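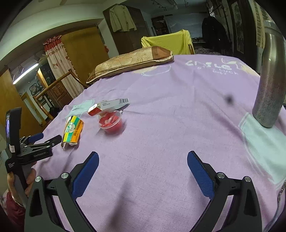 Sorting on the bed at the Drotgate open day: medicine box, long white carton, a cup of something red.

Home Visits Reviews Letters Archive Search

I went to Drotgate in December to see the Boström tidying open day, and I went in a bad mood. The brochure had promised "a real bedroom, really lived in," and in my experience that phrase means three cushions and a bowl of lemons. I owe them a small apology on that point. It's a real bedroom. Whether it was a tidier one when I left is a question I'll come back to.

The idea, for readers who have been spared it, is called the Stendby round. You take one surface in the room, usually the bed, and everything small and homeless goes on top of it. Then you pick up each item, decide, and put it somewhere. Gudrun Fagerlund, who runs the visits, calls this "giving the bed a job." I'd have said the bed had a job. The full course costs 1699 kronor and the open day is 200, which you get back if you sign up. I did not get mine back.

We gathered at ten in the hallway and were given a printed sheet and a cup of weak coffee. The talk took 40 minutes. I wrote down very little of it. There was a good deal about "flow," and a passage on how clutter is delayed decisions, which I have now heard from every person who has ever tried to sell me a drawer divider. Lawal Okonkwo, who had come over from Skestlow on the same bus as me, asked what happens if you get halfway through the round and it's bedtime. The answer was that you learn to start earlier.

Then the bedroom, and things picked up. The surface was covered in a lilac-purple cloth, faintly printed, and I'll admit this is a sensible choice. Small stuff shows up on it. On my own checked bedspread you could lose a cat.

What was laid out was mostly packaging, and this was where I began to have doubts. A medicine box with its bottom end frayed open and the paper flaps hanging out isn't hard to have an opinion about. Neither is a carton with the end torn. A crumpled white cloth goes in the wash. I wanted to see the hard stuff, the charger for a phone you no longer own, the single earring, the card from an aunt. Fagerlund said people always want the hard stuff first and that it's a mistake. Maybe so. It also makes for an easy demonstration. 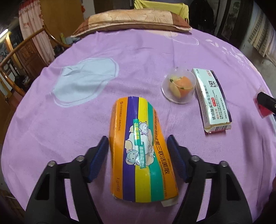

The medicine question did turn into a proper discussion, the best of the morning. Kofi Fiadzo, who keeps a very strict bathroom cabinet by his own account, wanted every opened box out, no exceptions, contents into a labeled tin. Fagerlund was against tins. Her view is that the box is the label: the name is on it, the amount is on it (1g×6包, on the striped one), and once you decant everything into something pretty you have a tin full of mysteries. She also thinks the loud boxes with cartoon animals on them should be kept well up and out of a child's reach, as they look like sweets. I agree with both points and was annoyed to find myself agreeing.

Where she lost me was the next step. The Stendby sheet has a line that reads "medicines: one home, one direction." I asked what direction. All facing the same way, she said, print up, so you can read them at a glance. I have a shelf of medicines at home and I can read them at a glance now, by turning them around with my finger.

Cups got less attention than they deserved. In any bedroom I've lived in, cups are half the problem, and the sheet deals with them in four words: "kitchen items to kitchen." Ronja Kvam asked whether food should be anywhere near the bedding while you sort. I thought it was an excellent question. It was noted.

After that we were invited to look at the rest of the room and "read it," and I took the chance to stand by the door and do so in peace.
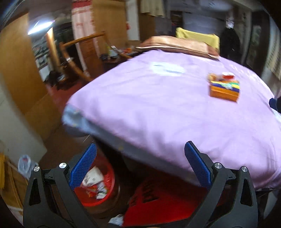

My trouble with the one-surface method is the floor. You can clear a bed all day, and the stuff you've decided about still has to pass through a room that also has a desk covered in small items and a chair waiting for somebody's sweater. The red basin is a decent idea. A round plastic basin you can kick along beside you beats a trash bag that collapses each time you drop something in it, and I've copied that at home. But a crumpled wrapper on the floor is still a crumpled wrapper on the floor, and the sheet has no line for it.

I liked the orange box on the quilt with the folded things in it, yellow and green and blue. Folded stuff kept together in a box with some color to it is easy to find and easy to lift off at night. Fagerlund sells a version of this in gray for more than I'd pay for a chair. My advice is to find any box you have.

The wardrobe is a good tall wooden one, and I'd have started there. I said so. Leif Lindqvist, who has done the full course, told me that everybody says so, and that the wardrobe is in part two. Part two is extra. He was perfectly pleasant about it and said he'd gotten his bed back by the second evening, which I believe, and that his desk was "in progress," which I also believe.

So, should you go? If you have never sorted a bedroom in your life and would like company while somebody does it, the 200 is fair. The lilac cover is worth stealing, and the basin, and leaving medicines in their own boxes. The rest is a bed with things on it and a person telling you to decide. My mother did that for free, with less about flow.

Practical notes. Bus from Skestlow stops at the bottom of the hill and it's a steeper walk than the map suggests. Shoes off at the door, so mind your socks. The coffee gets better if you wait for the second pot. There's a sign-up list by the exit and you will be handed a pen.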